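Gripper won't let go after power dip – 38 bad runs out of 300
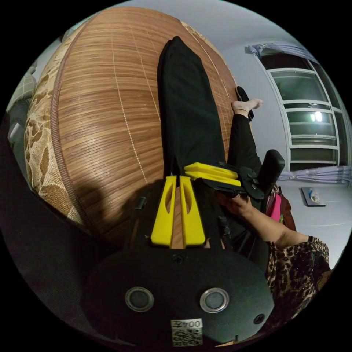 3 min read · 7 replies

slatwise
Posting this in Faults because the Hunt support page has nothing on it. We do clothes handling with two hand-held grippers, mostly folding and moving trousers on a bed. The recordings go to an arm that is supposed to copy the motion. In December the arm started closing on the cloth and staying closed. The log says "open" and the fingers don't move. Last batch was 300 runs and 38 of them ended that way. The Mosent rep says it's our training data. I don't buy it. Has anyone else had a jaw that reports open while shut?

kettle_drum9
How do you know the log is right and your eyes are wrong? I'm only half joking. On our Oseva setup the "open" line gets written when the command goes out, and the motor can be doing anything at all by then.

slatwise
That's my point. It's writing down what it was told to do and calling that a reading. Controller shows error 1057 a few seconds later, every time, and the manual lists 1057 as "reserved."

northbay_tom_cat
Everyone blames the vendor first. Soft surfaces are hard. You've got a rounded bamboo mat with what look like dark pants on top, and the slats give the fingers plenty to catch on. I'd bet a fingertip is going in too deep and hooking. Run it on a flat board for an afternoon before you accuse anybody.

slatwise
Did that Sunday. Same fault on a flat board with a dish towel. Fewer of them, I'll give you that.

northbay_tom_cat
Fewer means the surface matters.

slatwise
Fewer means I did fewer runs.

pinch_point
Can we talk about the part that bothers me? You work with a bare foot right next to the job. Fine with a hand-held unit, the person squeezing it can stop squeezing. But if anybody sits that close once the arm takes over, and the arm has a known habit of not letting go, you have a safety problem and the error code is a side issue. What happens on e-stop? Does it open, or does it hold?

slatwise
It holds. Mosent calls that a feature so it won't drop the load.

pinch_point
A pair of pants is not a load. I would not put a person within reach of that until you can pull the fingers apart by hand with the power off. Try it. On the Adberg jaws we had, you couldn't. We had to take a screw out to free a sleeve – luckily there was no arm in it.

kettle_drum9
Agree with pinch. I also want to know about the title. You said "power dip" and then never mentioned it again.

slatwise
Sorry, cut it by mistake. The supply sags when both joints at the wrist move together. I put a meter on it for 10 runs and saw the sag on all the ones that stuck. Also saw it on two that didn't, so make of that what you like.

northbay_tom_cat
So you have a weak supply and a thread blaming the rep. Swap the supply.

slatwise
A weak supply that they shipped us, with a log that says everything is fine. I'll swap it. I'm still not going to trust "open" until something on the finger measures it.

pinch_point
And the hand test?

slatwise
Tried it with the power off. Couldn't get them apart. Arm is unplugged for now and we're only doing hand-held work until I hear back. Will post the supply numbers when the new one gets here.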